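I finally went through the plastic picnic set in October. It had been sitting in a tote since we moved, and every time I wanted one cup I had to take out everything else to get to it.

The set came from my aunt. She bought it in pieces over several summers, so nothing really matches. There are bowls, cups, plates and lids in whatever colors the store had that year. I used to find that annoying. Now I think it's the best thing about it, because the kids each have a color and there's no arguing about whose cup is whose.

My plan was simple. Get it out, find out which lids still fit, and get rid of anything cracked. I've been putting it off because I assumed it would take a whole afternoon. It took less time than making dinner.

I did it in small batches. The first time I tried this, a couple of years ago, I dumped the whole tote out at once and ended up shoving it all back in an hour later. A few pieces at a time on a green cloth works much better. The cloth keeps things from sliding, and bright plastic is easy to see against it.
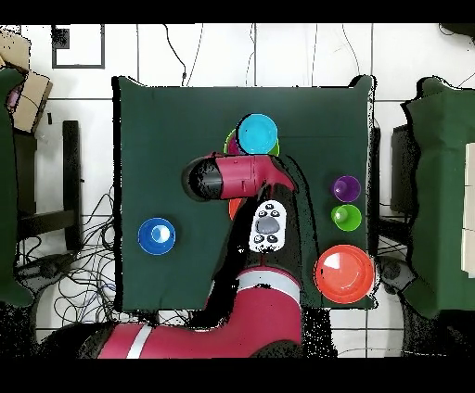
Bowls were the easy part. I keep a blue one and an orange-red one out for everyday use, mostly for popcorn and cut fruit. The orange-red is my favorite for chips – it holds enough for four people and doesn't tip. The small cups, purple and green, are too little for a real drink, but they're good for dip, raisins, or rinsing a paintbrush.

Lids were the slow part. I tried every lid on every bowl and put the ones that fit nothing in a separate pile. I had 3 rules for that pile. If it was cracked, it went out. If it could work as a small plate, it stayed. If I had to talk myself into keeping it, it went out.

My neighbor Carys Gough stopped by while I was doing this and took most of the discards for her potting bench. She uses old lids as saucers under seedlings. I'd never thought of that, and I ended up keeping one back for the basil on my windowsill.

For storage I gave up on the tote. Everything went into a Kanum drawer unit I already had in the hall closet. Bowls are nested in the bottom drawer, cups are in the middle, and lids stand on edge in the top one, like files. Standing them up made the biggest difference. When they were stacked flat I could never get at the one I needed without pulling out the whole pile.

I also washed it all by hand before putting it away. A few pieces had a sticky film from sitting so long. Warm water with a spoonful of baking soda took it off, though I had to go over the rims twice. I let everything air dry overnight – plastic always seems to come out of the dishwasher with water in the rims, and I didn't want to close that up in a drawer.

Next is the drawer with the thermoses. I have two stoppers in there that don't belong to anything, and I'd like to figure out where they came from before I toss them.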